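Section 7: Sharing a family video from your Gitance page

This section covers posting a video to your page, writing the caption, and controlling who can share it. You need a Gitance account with a confirmed email address. If you haven't done that yet, go back to Section 2.

## 7.1 Before you upload

Check the following on the video file itself:

- The clip is 600 MB or smaller. Larger files are refused at the end of the upload, not at the start.
- The sound plays on your own phone or computer.
- Everyone who can be recognised has agreed to be in it. For children, ask a parent or guardian.

**Caution:** Store music playing in the background can get a clip muted. The most common case is a video filmed in a shopping centre or a thrift store. If the talking matters, add captions (see 7.3) so the joke still works without sound.

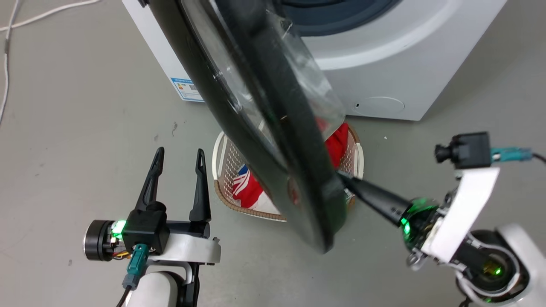 Clips filmed upright and clips filmed sideways are both accepted. Don't join the two kinds in one file. The player picks its shape from the first few seconds and puts black bars on the rest.

## 7.2 Uploading the clip

1. Sign in and open **My Page**.
2. Select **New post**, then **Video**.
3. Choose the file. Leave the window open until the grey bar turns green.
4. Pick a cover picture from the 8 offered, or select **Use my own**.
5. Type a title. The limit is 134 characters, counting spaces.
6. Set **Who can see this** to one of these:
 - **Only me**: the post is saved but not shown.
 - **Family list**: people you have added by name.
 - **Everyone**: the post can turn up in search and in the Bodton daily roundup.
7. Select **Save draft**.

**Note:** New posts start on **Family list**. If you change it to **Everyone** and publish, you can change it back later, but copies other people have already saved will stay where they are.

If the bar stops partway, wait two minutes before you cancel. Cancelling and starting over puts you at the back of the queue, and evenings after 7 are slow.

## 7.3 Writing the caption

Say who is in the video and what they are doing. A caption like "Mum and Cecilia try on hats" gets more replies than "You have to see this". Keep the ending out of it.

1. Open the draft and select **Caption**.
2. Type your text. The first two lines show in the feed and the rest sits behind **More**.
3. To name another member, type @ and the start of their name, then choose from the list. They'll get a message and can remove the tag.
4. To add spoken captions, select **Captions**, then **Make from sound**. Read them through. Names are often wrong: our test clip turned Mhairi into "Vary" every time.
5. Fix any line by selecting it and typing over it.

**Caution:** Posts that tell readers to share in order to win something are taken down. Asking people to pass a video along is fine. 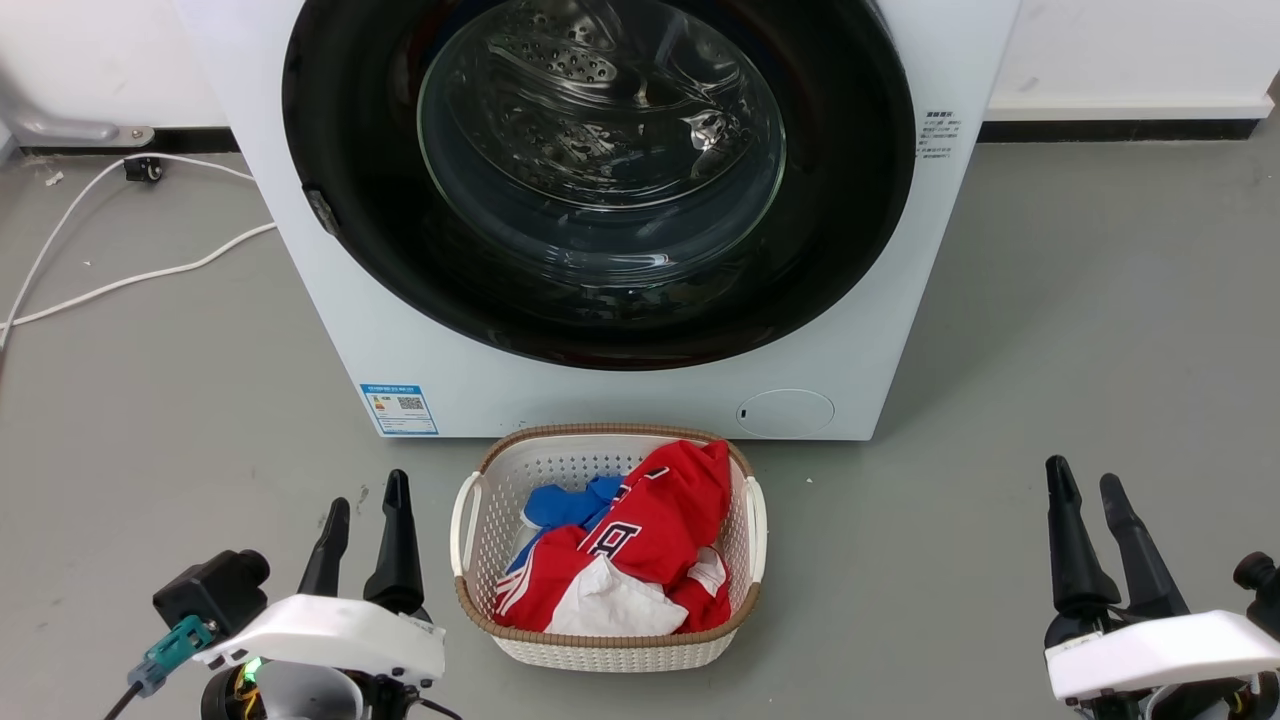 ## 7.4 Publishing and sharing

1. Open the draft and select **Preview**. Watch the whole clip once.
2. Select **Publish**.
3. To send it to friends outside Gitance, select **Copy link** and paste it into an email or text message.
4. To stop others from reposting, open **Post settings** and turn off **Allow sharing**. Existing reposts will show a blank card.

Comments are on by default. You can turn them off for one post, or hold them for approval under **Post settings > Comments > Ask me first**. Held comments are kept for 7 days and then deleted.

If another site has copied your video without asking, use **Report a copy** and paste in the address of the page. Reports go to Obed Amissah's team and are answered by email.

To remove a post, see Section 8.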